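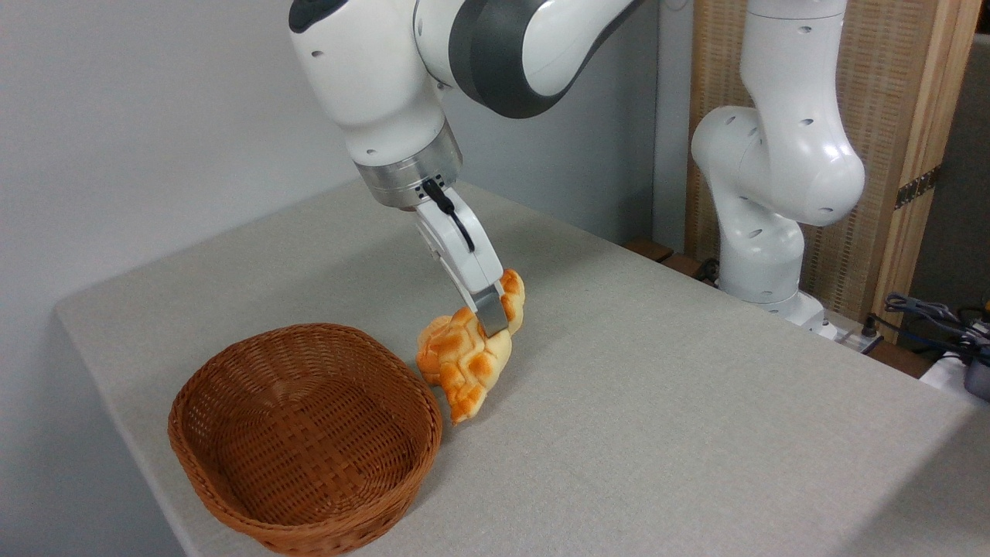

*Bread and a wicker basket on the tabletop*

Hi Gadisa,

Quick catch-up on the Cesville community bakery, now that September's behind us and I finally have a clean apron and a free hour!

The big news is the Saturday-style open bake has turned into a proper monthly thing. We ran 2 of them, and between them we handed out 144 loaves to families on the Clindach side of town. I'd planned for a lot less (my flour order shows it), so I had to run over to Negash for extra bags. They let us pay at the end of the month, which was kind of them.

The beginner classes are full. We took 40 people, and 30 finished all the sessions. Most of the ones who dropped out had shift changes at work, so I'd like to try a 7 p.m. start next time and see if that helps. Ewan Dunstan taught the rye class and wants to do it again, only with a longer rise and less talking from me.

Now the less fun part. The old Zolska oven is still running hot on the left side, and we burned a couple of trays before we started turning them halfway through. The repair guy wants to replace the thermostat. I haven't said yes yet – it would come out of the equipment line, and I'd like your okay first. I'll send his quote as soon as I have it in writing.

Spending on ingredients is a bit over, rent and power are right where we said they'd be. Receipts are in the shared folder, except for the Negash one, which I still have to scan.

Could you let me know about the thermostat before the next open bake?

Thanks so much!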